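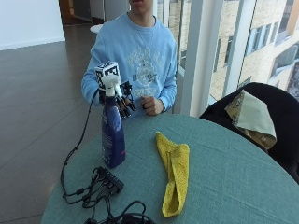
Kesov Adds Trigger-Spray Surface Cleaner and Microfiber Cloth Set to Household Line

Daltska – Kesov, a supplier of household cleaning goods, will begin shipping a ready-to-use surface cleaner and a matching set of microfiber cloths in January. The two items are sold separately and as a pair under the name Unon. They are intended for daily cleaning of sealed tables, counters, cabinet fronts and shelves in homes and small offices.

The cleaner is a water-based, low-foam solution supplied at working strength. It does not require dilution. It contains a nonionic surfactant, a small quantity of alcohol to shorten drying time, a preservative and a light fragrance. An unscented version uses the same base formula and carries a separate item number. Neither version contains ammonia or chlorine bleach.

Unon is a cleaner and is not sold as a disinfectant. The company makes no claim for the reduction of bacteria or viruses on treated surfaces.

"Most tabletop dirt in a home is skin oil, food residue and dust, and a mild surfactant will lift it if the cloth does its part," said Geeta Rathore, head of formulation at Kesov. "We set the concentration low enough that a normal wipe leaves very little behind. People who use more product than they need will see streaks, and the directions say so."

Sprayer

The trigger head has a nozzle with three positions: off, spray and stream. The spray position is recommended for open surfaces. The stream position is intended for narrow joints, such as the gap between a table leaf and its frame, and should be used with a cloth held underneath. The dip tube is cut to reach the lowest point of the bottle so that the contents can be used nearly to the end. The head unscrews by hand and fits refilled bottles.

Kesov tested the sprayer at its own facility in Daltska. Output per stroke was measured at the first use and again at intervals until the bottle was empty. Heads that dripped after release were sent back to the molder, and the return spring was changed twice before the design was approved.

"The first spring was too stiff for a person with weak hands, and the second closed too slowly and left a drop at the nozzle," said Arnout Hoekstra, packaging engineer. "The current part is a compromise between the two. It takes slightly more effort than the lightest head we tried, and it shuts off cleanly."

Cloths

The cloths are knitted from a polyester and polyamide blend with a split fiber on both faces. Edges are overlocked with polyester thread. Cloths are sold in packs of 12. They can be used dry for dusting or with the cleaner for wiping.

Directions printed on the pack recommend folding the cloth before use. A folded cloth gives several clean faces in turn and keeps pressure even under the palm. For a long table, the company suggests a lengthwise fold, with the strip drawn toward the user in overlapping passes. When one face is visibly soiled, the cloth is turned to the next.

Cloths should be washed at 140 degrees Fahrenheit or below, separately from cotton items that shed lint. Fabric softener and dryer sheets coat the fibers and should not be used. New cloths may release a small amount of dye and should be washed alone the first time.

Household trial

Before release, the pair was placed in 65 homes for 12 weeks. Participants kept a written log of the surfaces they cleaned, the number of cloths in use and any marks left behind. They received the standard directions and no further training. The trial was coordinated by Ans Van den Broek, who manages consumer testing for the company.

Participants in 18 of the homes reported streaking on dark, glossy finishes. In follow-up calls, most said they had sprayed the surface heavily or had used a cloth that was already saturated. The directions were rewritten as a result. They now call for one or two strokes applied to the cloth for glossy surfaces, and for direct spraying only on matte or textured ones.

The logs also showed that many participants cleaned a table without taking the tablecloth off first. "They treated a spill on the fabric the same way they would treat one on the table," said Van den Broek. "The product is meant for hard surfaces. Fabric covers should be removed and laundered according to their own label, and the table under them wiped and left to dry before the cover goes back."

Surfaces

Unon may be used on laminate, glazed tile, stainless steel, painted metal and sealed or varnished wood. It should not be used on waxed or oiled wood, unsealed stone, leather or the screens of electronic devices. Electrical equipment on or near a surface should be switched off and moved before spraying. Users should test a small hidden area first and wait until it is dry before going further.

Availability

The cleaner, the cloth packs and the combined set will be distributed to hardware and household goods stores by Prendergast. Refill containers will follow later in the spring. A safety data sheet and a full ingredient list for both versions are available on request.

Retailers may order samples through their Prendergast representative. Technical questions should be sent to Jasper Van Wijk, product manager, and press inquiries to Lieven Prins, communications, at the Kesov office in Daltska.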